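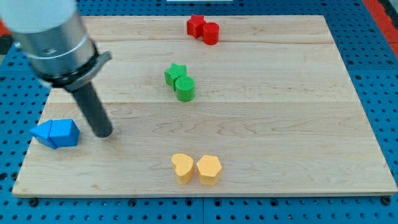 *A light wooden board with colored blocks, two of each color.*

# How to oil a wooden board so it stays pale

Many people like maple and birch for the light color, and then they are sad when the first oil turns the board yellow. I have made this mistake also. Below is the method I use now in my small kitchen workshop on Bustodska street.

## What you need

- sandpaper, grit 120 and grit 240
- a cotton cloth without threads coming out
- a colorless oil for food surfaces (I use Sivent, 200 ml is enough for several boards)
- a glass jar with a metal lid, filled with water

## Sanding

Sand always in the direction of the grain. Begin with the 120 and continue until old knife marks are gone. At the glued seams go slowly, and touch with your finger: if you feel a step there, it needs more work.

Wipe the board with a damp cloth and wait 40 minutes. Small fibers will stand up. Sand them away with the 240, very lightly, and remove the dust.

## Oiling

1. Put a small spoon of oil in the middle and spread it thin with the cloth.
2. Do the end grain too. It drinks much more than the face, so give it a second portion.
3. After 15 minutes wipe off everything which did not go in. Oil left on top becomes sticky.
4. Stand the board on its edge for 6 hours, then repeat once.

Put the used cloth in the jar of water and close it. Some oils can make a cloth hot enough to burn.

My neighbor Ľubica Vlček prefers hard wax from Riller for her boards. It gives more shine, but a scratch is more difficult to repair, and the smell stays for days.

## Later care

Wash by hand and dry both sides the same. When water no longer makes drops on the surface, oil again, one thin layer. In November, when the heating is on, I look at my boards more often.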